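Why Does Everything Need a Home? A Children's Guide to Sorting

Have you ever looked for one small toy and found every other toy you own first? It happens to grown-ups too, only with keys and glasses. When lots of different things live in one big jumble, your eyes have to check them all, one after another, and that takes a good long while.

Sorting is how we help our eyes. To sort means to put things together that belong together, and the nice part is that you get to decide what "belong together" means! Let's start with a few things on a table and think it over.

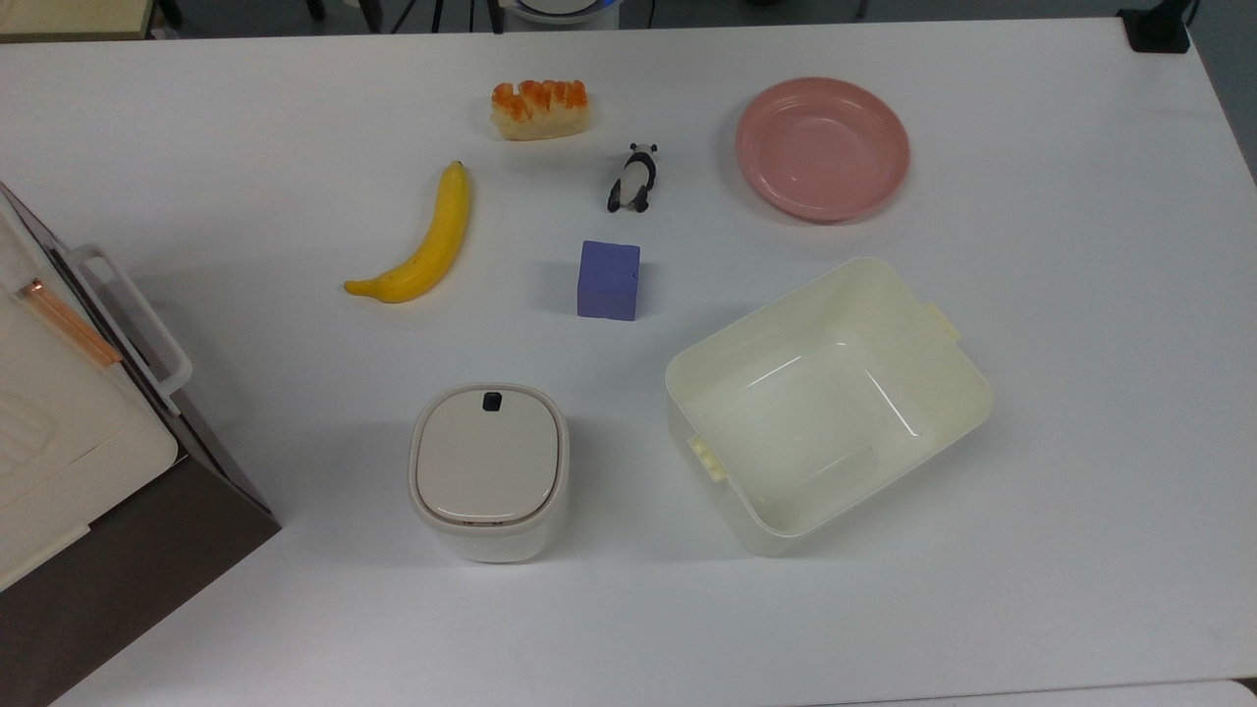 A banana, a panda, a purple cube and some other things to sort, with a big bin beside them.

One way to sort is by what things are for. The banana and the bread roll are both food, or at least they would be at a pretend picnic, so they could go in one group. A panda is an animal, so it might start a group of its own and wait for a giraffe or a duck to come along.

Another way is by color. Now the banana goes with other yellow things, perhaps a crayon or a rubber duck, and the panda, being black and white, gives you something to think about. Does it go with the black things or the white things? You could make a special group for things with two colors -- plenty of good sorters do.

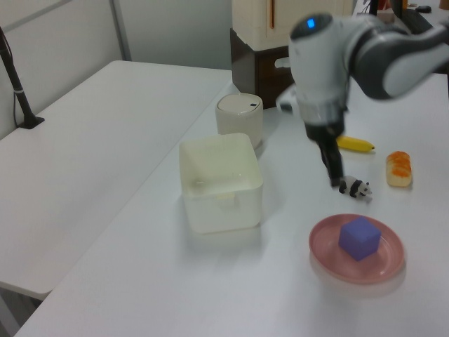
You can also sort by shape. A plate is round and a cube has flat square sides, and once you begin looking for circles and squares you will find them all over the house, in the clock and the windows and the cookie jar.

Now try it at home. Pick a few small things, put them on a table and sort them by color. Then mix them up and sort them again by shape. Did the same things end up together? Ask someone in your family to guess your rule, and when you are finished, put everything in a bin or back where it lives.

Penorholm Children's Pages, 15/07/2025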